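Orko bench – what we bought and what it cost

Hi! I put this file together so the next person planning a second arm doesn't have to dig through my email. It goes with the Lostthorpe pick-and-place recordings, 507 episodes so far.

Budget notes

The bench budget was $3777, arm not included (that came out of the Prorkdale money). The frame ate most of it, then cables – order the long ones, please! Tyra Midtbø has the Vlachou quotes, and they're good for 30 days.

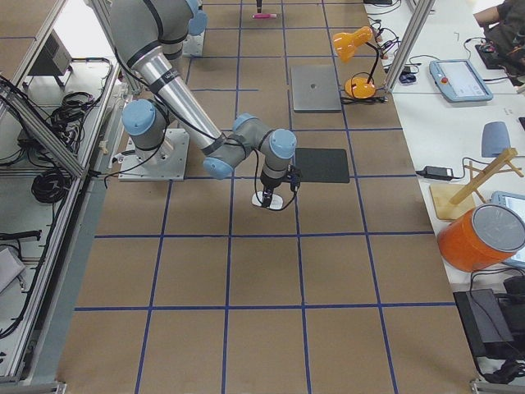 For next year I'd put the cheap stuff on its own line, because it gets used up fastest. I want 3 spare rolls of brown kraft paper and plenty of dark blue tape, so we can redo the grid whenever we feel like it. A second mounting plate is on the table already, so leave that off the order. Side table space is tight too – the teach pendant and mouse share it with a lot of cable, and I'd love a wider one.

Still to price: gripper fingers, cable clips.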